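The **checkout divider** is the short bar that shoppers lay between their groceries and a stranger's. It has no settled name. Regional terms include "the stick," "the bar," and, in the town of Drurkthorpe, "the Zandley," after the shop that first put them out.

## History

Before moving belts, a clerk simply asked whose cabbage it was. The belt took away the pause in which to ask. Early stores relied on leaving a gap, a method that worked until the belt started. 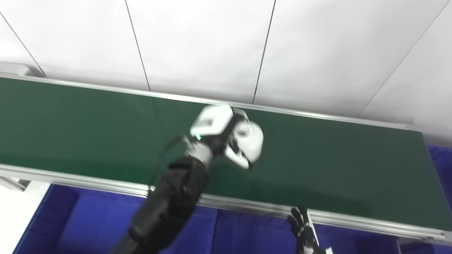 The Isetti grocery chain ordered 3462 dividers for its stores and lost most of them within 10 months. Where they went remains unclear. By 2000 the chain had begun selling the sides as ad space, mainly to itself.

## Etiquette

Custom holds that the shopper in front places the divider for the one behind, who then says thanks. Placing it behind one's own goods only is legal but cold. The Teixeira stores supply four per lane, and all of them are usually at the clerk's end.
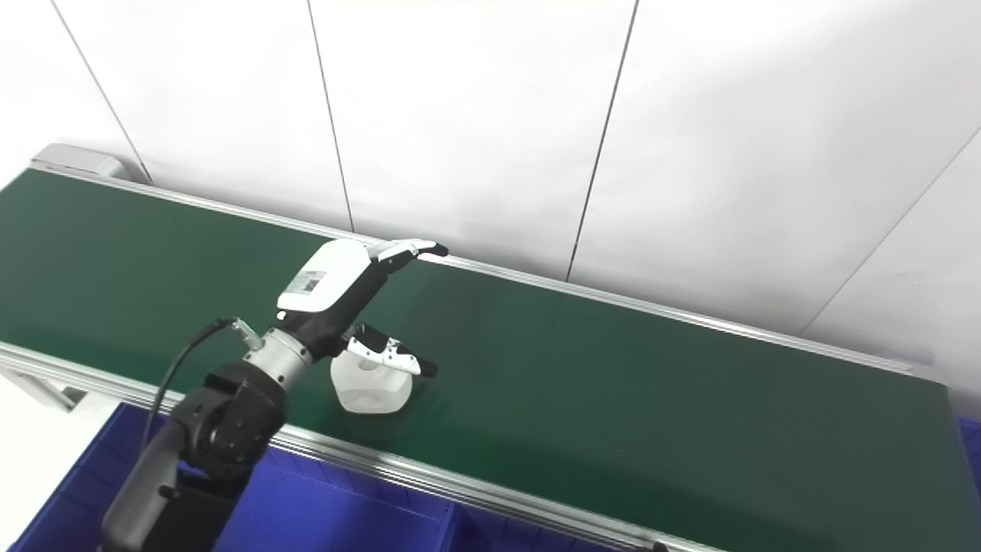 *A conveyor belt with a dark green surface and metal side rails.*

## See also

- Express lane
- Shopping cart
- Small talk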